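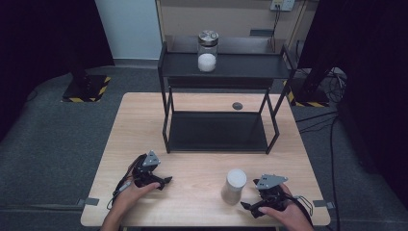

**Disdale Screener, desktop version, reviewed on a 20-day trial**

Disdale is a stock screener for private investors who want to filter the London market by accounting ratios and export the results. It has no charting to speak of and no news feed. I tested the desktop version on Windows, on a paid monthly plan, finishing on 20 June 2018.

## Coverage

The database held 717 companies on the day I installed it. That takes in the main market and the larger part of AIM, less investment trusts, which have their own tab and a thinner set of fields. Dual-listed shares appear once, under the London ticker. Suspended shares stay in the results unless you tick a box in Settings > Universe, and the box is off by default. Tick it first.

## Filters

Each screen is built from rows. A row has a field, an operator and a value, and rows can be grouped with AND or OR to two levels. Fields can be compared with each other, so "free cash flow greater than dividends paid" is a single row. The cheaper screener I used before, Emham, could only compare a field with a fixed number.

Two points on definitions:

- Net debt excludes leases. The manual says so on the page for enterprise value but not on the page for net debt.
- Return on capital uses year-end capital employed. Most textbooks average the opening and closing figures. For a company that has just made a large purchase the result will look too low.

You can write your own formula to correct the second. There is no way round the first, as the lease figures are not in the database.

## Accuracy

I took a screen of low-debt industrial companies and compared the output with the annual reports. Revenue, operating profit and share count agreed in every case I looked at. Dividends were less good. Special dividends are added to the ordinary payment in the yield field, and one company that paid a large special last year came out near the top of an income screen where it had no business being. A separate field, "Yield (ord.)", leaves specials out. It sits under Miscellaneous.

Prices are end of day. New results were loaded the morning after publication, with small AIM companies a day or two behind.

## Speed and export

A ten-row screen over the full list runs before you can take your hand off the mouse. Backtests are slow, and the program will not let you do anything else while one is running.

Export is to CSV only, with a limit of 400 rows a file. Column headings are the internal field codes, so you need the lookup sheet from the help menu to read them. Negative numbers come out in brackets, and my spreadsheet read them as text until I ran a find and replace.

## Price

The annual licence is £300, for two machines. Emham costs less, and Mahrous costs a good deal more but includes European shares and broker forecasts. Disdale has no forecasts at all, so forward P/E is not available.

## Verdict

Good for anyone who screens on reported figures and is willing to check the definitions. Income investors should use the ordinary yield field and ignore the default one. I have taken the annual licence and cancelled Emham.

Disclosure: I paid for the trial myself and have no connection with the publisher.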